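**Does the second half of Pekov get better, and is there any point in the director's cut?**

I finally got round to watching Pekov last night after months of my sister going on at me, and I'm stuck on whether to carry on. I stopped at 94 minutes (had to be up at six) and so far it's two brothers not talking to each other in a very nice kitchen. I loved the same director's first film, Esov, which I've seen more times than I'd like to admit, so I was expecting a bit more going on.

My other problem is that there are two versions. The one on my streaming service is the cinema release, and then there's the long cut on disc, which people keep telling me is the "proper" one. Do I start again with that, or finish what I've got? I don't mind slow, I just want to know it's heading somewhere. No spoilers about the father please!

**marrowfat_matinee**

Keep going! You've stopped right before it wakes up. The market bit comes next and it's my favourite stretch of the whole film, hardly any talking, just the younger brother wandering about trying to make up his mind whether to ring home. I went a bit daft over it – my partner has banned me from saying "it's the Pekov light" in public. 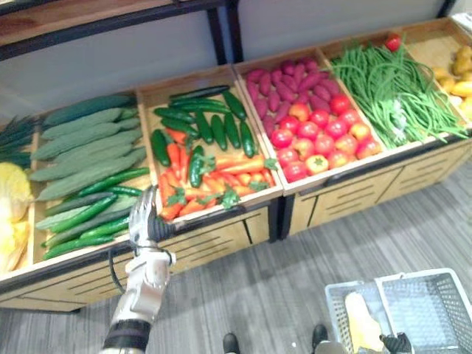

My market scene, minus the brothers

As for the cut, finish the cinema one first. The long version has a lot more of the neighbour, and she's brilliant, but if you're already finding the kitchen slow you'll be climbing the walls. Go back to it in the winter when you've got a free afternoon. I'd also say watch it with the subtitles even if your ears are good, as the mumbling is terrible in places and you miss half the jokes. There are jokes, I promise, they're just very dry and mostly about the car.

**Jukel_fan_200**

overrated. watch Jukel instead, same lead actor and stuff happens in it

**second_row_left**

I'm somewhere between the two above. I saw Pekov at our local in August with a packed house and came out thinking it was lovely but too long, then watched it again at home and it went right up in my estimation. The trick for me was knowing it's based on a stage play. Once you know that, all the standing about in one room makes sense, and you start listening to what they're not saying. The play was two acts and you've pretty much stopped at the interval.
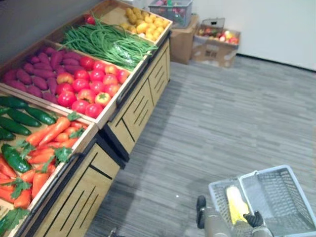
The music helps as well. Pathak did the score, same as on Esov, and it barely turns up in the first half, then there's that cello tune over the drive to the coast and I was in bits. Properly in bits, the man next to me offered me a napkin.

On the director's cut I'd disagree a little with marrowfat. It does add more of the neighbour, but it also moves the phone call to much earlier, and I think that gives the opening some of the push you're missing. If you can borrow the disc from somebody, I'd start over with that. If you'd have to buy it, don't bother yet, see the ending first and then decide. I paid full price for mine and the extras are one trailer and a photo gallery.

And ignore the Jukel comment. Jukel is fine, but the last twenty minutes are a car chase that could have come out of any film going, and he's barely in it.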